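Tape dispenser

A tape dispenser holds a roll of sticky tape and gives you an edge to tear it on. I've owned more of these than I'd like to admit (my first was a Drello, bought for a desk job in Drircombe), and I still think the plain desk kind is best. The roll sits on a hub, so it turns as you pull! 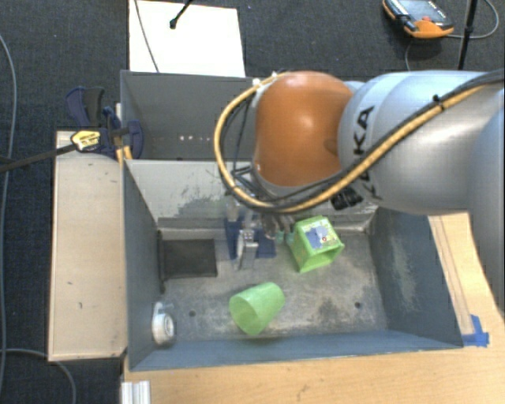 White tape dispenser in a metal bin, with a green box and a light green cup.

Handheld ones are lighter and live happily in a drawer, but I lose mine constantly. My friend Pornthip Kongkaew swears by hers for wrapping gifts. Whichever you pick, check the hub size before you buy refills.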